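Recording floor-wiping demonstrations: a working procedure

Contents: Scope / Before you start / Setting the spill / Wiping / Ending the take / Review and rejection / Labels / Change notes

Scope

This page covers first-person recordings of a person wiping a liquid spill from a hard floor by hand. The recordings are used to train and test wiping behaviour on the Jeretti arm and, since January, on the Wumura mobile base. It does not cover mops, vacuum pads or carpet. For tabletops use the Sirkalach bench procedure, which has different reach limits.

Where this page says "must", a take that breaks the rule is rejected. Where it says "should", the reviewer decides and writes a note.

Before you start

1. Read the site sheet for the room. It gives the floor type, the lighting and any area that is off limits.
2. Check that the recorder has at least 30 minutes of battery and that the clock agrees with the site sheet.
3. Put the headset on and tighten the rear strap before the side straps. Kneel, look at the floor where you intend to work, and tilt the lens until both hands are in view with the elbows slightly bent.
4. Keep electrical leads and sockets out of the work area. Liquid must not be placed within one tile of either.
5. Remove rings, watches and bracelets. Roll sleeves above the wrist.

Step 3 accounts for most of our lost takes. A lens set while standing points too far forward once the operator is down on the floor, and the hands drop out of view on the return stroke. Set it in the working position and leave it alone afterwards.

Setting the spill

Use the coloured liquid named on the site sheet. It must contrast with the floor. On pale glazed or polished tile, orange or blue is acceptable; clear, white and cream liquids are not, as the segmentation model cannot separate them from glare.

Spread the drops unevenly. A useful spill has a few large blots and a number of small ones, some of them away from the main group. Do not lay the drops out in rows or along the grout. The early Castellanos set was poured that way, and a policy trained on it learned to follow grout lines.

Start recording, hold still for a slow count of three, then reach for the cloth.

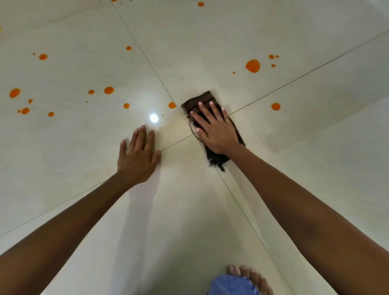 Wiping

Fold the cloth at least once before it touches the floor. A folded cloth keeps its shape under the palm and gives the tracker a stable outline. Old cloths are fine, frayed ends included, provided the colour differs clearly from the floor and from the liquid.

Use one hand to wipe and the other to support your weight. The supporting hand should rest flat, palm down, where it can be seen. It must not hover over the cloth or hide the wiping hand. If you need to move it, lift it, place it and carry on; sliding it through the liquid produces contact labels that have to be corrected by hand.

Press with the palm and the full length of the fingers. Fingertip dabbing is a separate task with its own code (see Labels). Each stroke should overlap the one before it by about a third of the cloth's width.

Work one region at a time. Finish the region nearest the supporting hand, then move on. Stray drops outside the region stay where they are until you reach them. Operators tend to chase them, and the resulting paths are short, irregular and of little use.

A thin coloured film will often remain after the first pass on a polished surface. Treat it as liquid. Refold to a clean face and go over it again. Do not change the cloth in the middle of a take unless the site sheet allows it, in which case both cloths must be logged. 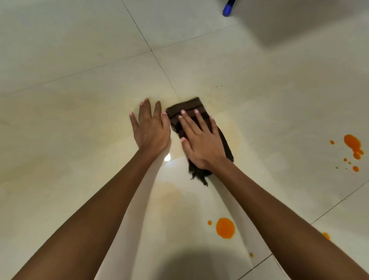 Keep your head steady while the hand is moving. Small movements are expected and the stabiliser copes with them, but a quick turn of the head blurs the cloth edge for long enough to break tracking. Look first, then reach.

Do not talk through the steps. Audio is removed at import, and operators who narrate slow down in ways that show in the motion data.

Ending the take

Stop when you judge the floor clean, or at 60 seconds, whichever comes first. A take that stops at the limit with liquid still on the floor is valid. Mark it "incomplete" and do not repeat it to get a better result. Lift the cloth clear, hold both hands still for a slow count of three, and stop the recorder.

Dry the floor fully before the next take. On polished tile this means a second, dry cloth and a check from a low angle against the light. The floor must not be walked on until this is done.

Review and rejection

Every take is checked by someone other than the operator. Reject a take if:

— the wiping hand leaves the view for more than a second
— a face, a document or a screen can be read or recognised
— the cloth is unfolded when the first stroke begins
— the operator touches the headset after the first hold

Feet, clothing and the operator's own shadow are acceptable. So are household objects at the edge of the work area, if they do not move.

At the last audit the floor set held 2,118 takes, of which 287 had been rejected. Rosalind Achterberg keeps the rejection log and settles disputed cases.

Labels

WF1 palm wipe, one hand, other hand supporting
WF2 palm wipe, both hands on cloth
WF3 fingertip dab
WF9 other — describe in the notes field

Assign one code per take, by the action that fills most of it. Mixed takes are not split.

Change notes

Hold at start and end lengthened from two counts to three (Renji Sakai). Film rule moved from Review to Wiping. WF4 withdrawn; existing WF4 takes are to be read as WF9.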